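Journal > Household > Bread and Baking

Search this journal Enter keywords Go

On the Keeping of Bread in a Small Household

Posted in September by Uliana Tkachenko

The purchase of a full loaf presents a recurring difficulty for a household of 2. A standard loaf from our neighbourhood bakery is sold unsliced, and it is seldom finished before the heel has hardened. Over the winter I undertook to review our own practice, and the findings are set out below for the benefit of readers in similar circumstances.

The first matter is storage. Bread ought not to be kept in the refrigerator. The starch firms more quickly at refrigerator temperature than it does on the bench, and a loaf stored in this manner will taste old well before any mould appears. A lidded crock or a cloth bag inside a cupboard is to be preferred. Plastic preserves the softness of the crumb at the expense of the crust, and in humid weather it encourages mould. Our own crock is a Vetach, purchased second-hand with a chip in the lid, and it has given satisfactory service.

The second matter is the freezer. It is my considered view that any portion of a loaf not required by the following evening should be sliced and frozen on the day of purchase. Slices should be laid flat on a tray until firm and only then transferred to a bag, as otherwise they will adhere to one another and must be prised apart with a knife - a practice I cannot recommend. Toast may be made directly from frozen. A somewhat thicker slice than usual is advisable, as a thin one tends to dry through before it has coloured.

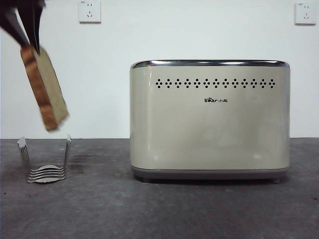
Orest Ostapchuk wrote in response to an earlier entry that he regards the freezer as an admission of defeat, and that a household unable to finish a loaf should simply bake a smaller one. He bakes at 530 grams of dough, which he reports is sufficient for three breakfasts and leaves nothing over. I acknowledge the merit of his position. It does, however, presume a willingness to bake twice weekly, and in this household such willingness has not been consistently demonstrated.

The third matter concerns bread already stale. A whole or half loaf may be passed briefly under the tap and returned to a moderate oven until the crust is crisp to the touch. The improvement is real but short-lived, and the loaf should be eaten at that meal. Ends and fragments are best dried and reduced to crumbs. I previously employed a Jovik grinder for this purpose and have since reverted to a box grater, which is quieter and considerably easier to wash.

Correspondents have also enquired about rye. Dense rye loaves keep far longer than wheaten ones and may be exempted from much of the foregoing. The dark loaf stocked by Mertens remains agreeable for most of a week if kept cut side down on the board.

A further entry on the flavouring of breadcrumbs is in preparation.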